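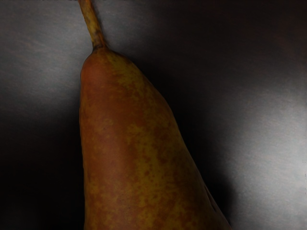
Marjorie Fairclough has kept the fruit room at Staniforth for 19 years, and she still checks it every morning before breakfast. "My mother ran it first," she said when we spoke on July 12, 2018. "I was only going to stay one winter." Most of what she stores is apples, but people always ask about the pears, the long-necked kind with russet skin and patches of greenish yellow. "They expect me to tell from the color," she said. "I press near the stem. If it gives a little, it goes out that day."

She lost roughly a third of the crop in her second year, after stacking the trays too close.

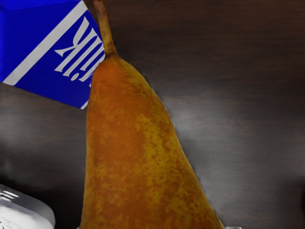
**STORAGE**

The room has no cooling machinery. Clive Haslam, her neighbor, cut two vents in the north wall, and she opens them at night through the fall. By December they stay shut.

"Clive wanted a fan," she said. "I told him to wait a year and see. He's still waiting."

Bruised fruit goes to the kitchen. Anything picked wet is spread on newspaper first — she won't put it on the shelves until the next day. 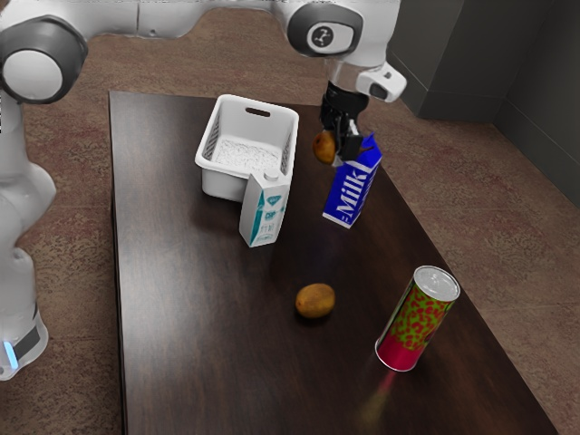
She writes down what goes in and what comes out, in pencil, in a ledger her mother started. Natalie Hartley, her niece, has offered to put it on a computer.

"She can do that when it's hers," Fairclough said. "I've told her where the key is."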